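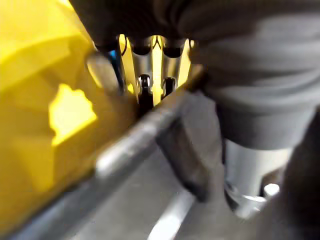
The public sittings of Momstead council start again in November, and before the first one the chamber, the gallery and the entrance on Ferrand Street must be checked by two persons. I did the round with Benoît Roussel from the clerk's office. Please read the comments also, because the marks alone do not tell everything. When I write "rod" I mean a long straight piece of metal, and when I write "knob" I mean a small round one that you can hold with two fingers. Last year these words were mixed up and the wrong parts were ordered for the flag stands.

Marks used: OK, Repair, Look again.

1. Entrance and ramp
Front doors open fully and stay open: OK
Ramp surface and edges: OK
Handrail, left side: Repair
Handrail, right side: OK
Comment: The left handrail moves when an adult leans on it. It was reported by Councillor Veronica Husar after the spring session and a person came, but the lower fixing was not changed. I tied a tape on it. It must be fixed before the doors are opened to the public.

2. Corridor and notice boards
Floor free of boxes: Look again
Agenda board fixed to wall: OK
Glass of the notice case: OK
Comment: There were boxes of leaflets for the Tandham boundary consultation along the wall, outside the members' room. The leaflets go to all 3,106 households of the two wards, so I understand that they take space, but a corridor is not a store. Monique Deschamps promised to move them to the basement. I did not see the basement.

3. Public gallery
Seats fixed to the floor: Repair (seat 17)
Steps, front edges visible: OK
Front rail, height and strength: OK
Space for wheelchairs: OK
Comment: Seat 17 tips forward when you sit down. I put a paper on it. Somebody will remove the paper, as they did before, so please take out the seat or fix it. The wheelchair places are good now that the press table is moved to the other side – I thank the two reporters who agreed to it.
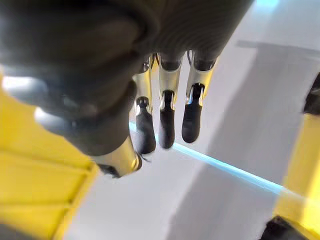 Can people stand at the back of the gallery when all the seats are taken?

Standing is not permitted during a sitting. The gallery is limited to 100 persons, staff included, and when this number is reached the doorkeeper sends people to the small hall, where they can follow the debate on the loudspeaker.

4. Chamber
Members' desks, stable: OK
Microphone cables under the cable covers: Look again
Speaker's chair and platform step: OK
Flag stands: Repair
Curtain behind the platform: OK
Comment: The cable cover between the second and third row of desks is too short and leaves a piece of cable free, just where members walk to the lectern. Two of them nearly fell in the budget debate. A longer cover was asked for, but the invoice was sent back for a missing signature. About the flag stands: the rod of the provincial flag is not straight any more, and it turns in its base. Until a new one comes, please keep this flag against the wall and not beside the Speaker.

5. Lift (Vutitz)
Certificate displayed inside the cabin: OK
Emergency telephone answered: OK
Doors stop when a hand is put between: OK
Light in the cabin: OK
Comment: The telephone was answered after 5 rings. I find it slow but it is inside the limit on the sheet. The member for Tandham West has asked for the lift notices to be in both languages. It is a fair request, and I have passed it to the clerk.

6. Exits and lights
Exit signs lit: OK
Side door opens from inside without key: OK
Emergency lights, test with the main power off: Look again
Comment: We could not cut the main power, for the budget office was working upstairs until 6 p.m. Gwenaël Aubert will do the test one evening and write the result on the paper copy. (He is my brother, so Benoît must sign it also.)
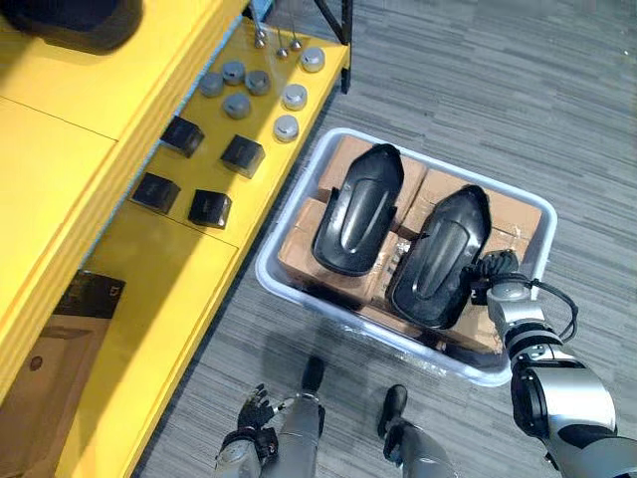 Small metal pins and grey caps on the yellow shelving.

7. Papers and keys
Evacuation plan on each floor: OK
List of key holders up to date: Repair
First aid box, contents and dates: OK
Comment: The list of key holders still has the names of two members who lost their seats at the election. I do not say that they kept the keys, but the list must show who has them today. The new members should sign for theirs at the clerk's desk.

To be finished before the first sitting: left handrail, seat 17, cable cover, emergency light test. The flag stand and the key list can follow in the same month, if the clerk agrees.

Checked by: Josiane Aubert, Benoît Roussel
Copy to: Monique Deschamps, Councillor Husar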